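Rosstead Cell: Operating Rules for Two-Arm Flower Arranging
Project report, section 4

Our rules follow the Budance lab checklist. Rule 1 covers housekeeping: the floor is wiped before each session, and any debris is logged.
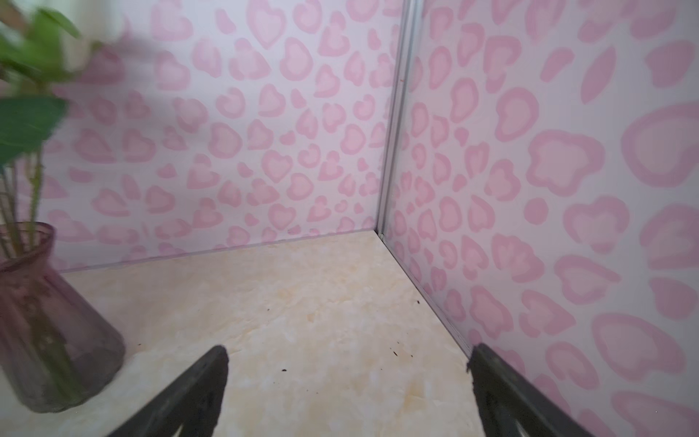

Figure 7. Wrist view of the cell corner, with specks on the floor.

Rule 2 limits wrist speed to 400 mm/s while a stem is held.

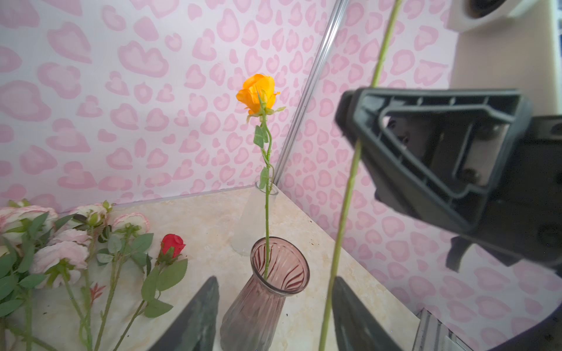 Lower limits apply within 10 cm of glass.

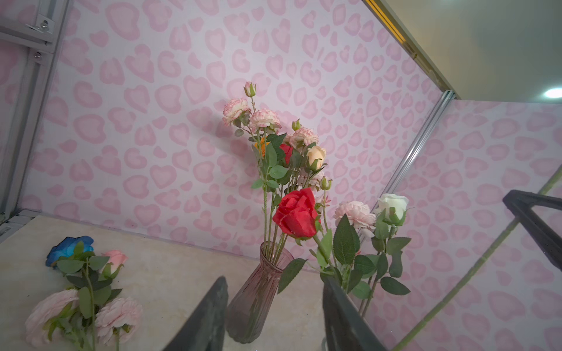

4.2 Shared Workspace

Only one arm may approach a vase at a time.

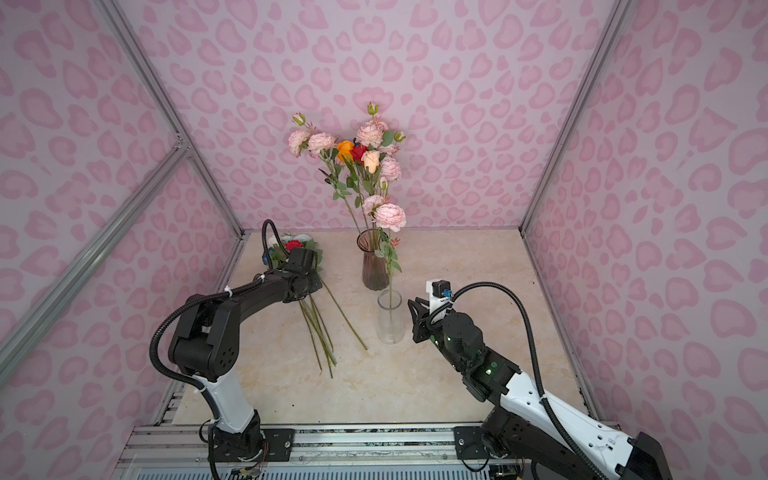 The second arm holds position until the first has cleared the rim. Violations end the trial and are recorded under Rule 5.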